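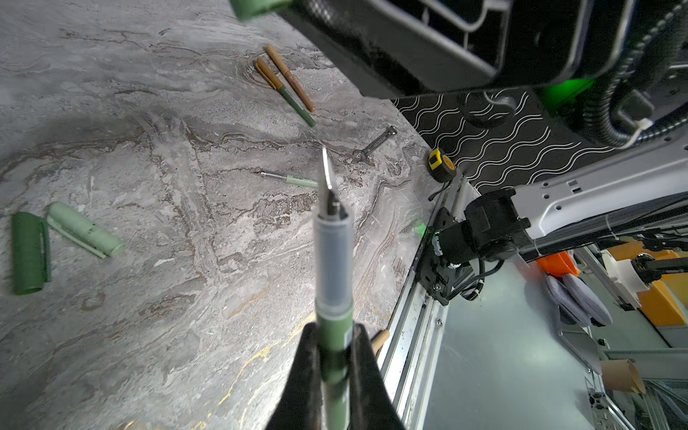
Green fountain pens and caps on the marbled counter, with small wrench

Plarno Stationery Forum – Care and Storage

Zoriana Hladun
Members are asked to advise on matching caps to pens before storage. The dark green cap is of particular concern.

prikico_desk
Caps should be fitted by colour and the pens stored nib up.

I. Kravchuk
I must disagree. Colour is a poor guide – thread fit should decide. I would also keep the wrench well away from the nibs.

prikico_desk
Noted. My view on colour stands for all 14 of mine.

Zoriana Hladun
Thank you both. I will test the threads first.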